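Still Life for Beginners, Course Handout 4
Glass, Grapes and the Low Table

Welcome back, everyone, and thank you for bringing so many drawings of kitchen jugs last time. I enjoyed going through them (Mal-soon Son's cracked blue one is still pinned up over my desk, and she may have it back whenever she likes). We are leaving jugs behind for a while now and moving on to a setup that looks very simple and will keep us busy for most of November: green grapes on a low glass table.

I should say a word about the table first. Most of you have been drawing on and from solid surfaces, where an object sits down, throws its shadow on the wood or the cloth, and you know where you are. A glass top takes a good deal of that away. You see the grapes, and then you see past them to whatever is underneath, which in most living rooms means a carpet, a leg or two, and somebody's slippers. Beginners tend to leave all of this out and draw the table as if it were white paper. Please try not to. The floor seen through the glass is part of your drawing, and a soft gray carpet is about the kindest thing you could hope to find down there, as it gives you one quiet middle tone to measure everything else against.

Before you start on the bunch itself, spend a little time thinking about how grapes hang. A bunch that is held up gets long and narrow. The weight goes down, the berries crowd against each other, and the stems show mostly at the top, where they are a lighter, fresher green than you expect. Put the same bunch down and it relaxes. It spreads out, gaps open up between the berries, and small bits of stem start to show in places where you never thought to look for them.
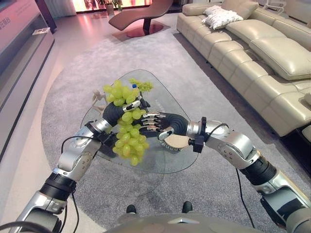
I would like you to draw both, the hanging bunch and the resting bunch, and to do the hanging one first. Keep it quick. Eight minutes is plenty, and if you find yourself shading individual grapes at minute three, put the pencil down and start again with a fatter one. What I want is the outer shape, one long line down each side, with a few berries put in where the outline bulges. Bit-na Seo, who took this course last year and now helps me set out the easels, likes to say that she draws the sock before she draws what is in it, and I have never found a better way to put it.

For the resting bunch you can slow down. Look for where the mass is. There is nearly always a heavy end and a trailing end, and the trailing end is what makes the drawing feel natural, so do be generous with it and let it wander off a little. Then find the 4 or 5 berries that are most completely in view and place those carefully. The rest can be suggested by arcs and by the dark little triangles where three grapes meet.

A note on color, for those working in pencil or pastel. Pale green grapes are hardly ever as green as the pencil marked "grape" in your box. Hold one up to the window and you will see a good deal of yellow in it, and light coming through to the far side. Start with a thin yellow, lay a cool green over only part of it, and leave the paper alone where the light lands. The stems want a light tan, used sparingly. The edge of the glass often has a green tint of its own, which ties in very nicely with the fruit, so use the same cool green there and press hardly at all.

Reflections are where people get into trouble, and I include myself. A lamp or a ceiling light will often show up in a glass top as a bright round spot, and it is tempting to tidy it away. Leave it in. Draw around it from the very beginning, as you can't easily get white back once the pencil has been over it. If you move your head, the spot will move too, so choose your chair, settle into it, and mark where the spot sits before you do anything else.

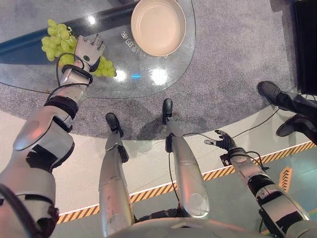 Fig. 2. The bunch laid down on the glass, with the shallow bowl behind it and two round reflections to the right.

Now for the bowl. A wide, flat rim is really two ellipses, one inside the other, and they are not spaced evenly all the way around. Ha-neul Han asked me why hers always came out looking like a hat, and it was because she had made the front and back of the rim the same width. The near side should be a touch wider. You are also quite free to let the bowl run off the top of your paper. It gives the grapes more room, and nobody will mind.

For next time, please bring:

One drawing of a hanging bunch, 8 minutes
One drawing of a resting bunch, as long as you like
A note of where you sat and which lamp was on

Sibel Akbulut has kindly offered to share her pastels with anyone who is short of yellows. If you can't get grapes, cherry tomatoes will do very well, though they behave badly on a slope. The studio is open from 11 in the morning for anyone who wants to come early and claim a chair by the window.

Ye-rin Jang
Odthorpe Drawing Room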